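This site uses cookies. By continuing to browse you accept our cookie policy. OK

Desk Clerk, Returns and Sorting – Hulldale
Ref. 3421. Posted 12/28/18

Amo is hiring a clerk for its book returns room in Hulldale. The work is done standing, at two tables set in an L. Paperbacks are checked for scuffs, the barcode on the back cover is scanned, and paperwork goes into a desktop file organizer.
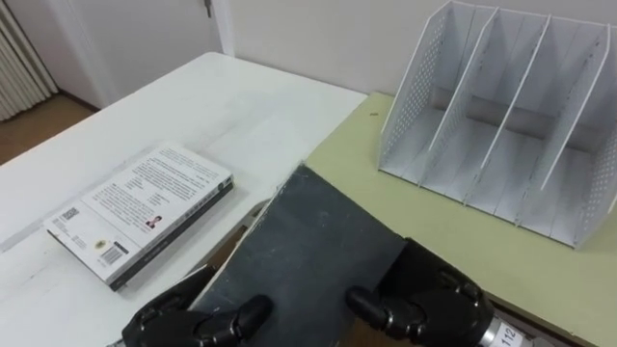 Tables are cleared at the end of each shift. Panels and boards are handled with two hands and kept clear of the stock. The clerk also resets the organizer and logs damaged copies.

Required: accurate data entry, neat handwriting, ability to stand for 6 hours. Prior stockroom work is useful – training is given on site.

Start date is in March. Send a resume to the Skullotbridge office and quote the reference number.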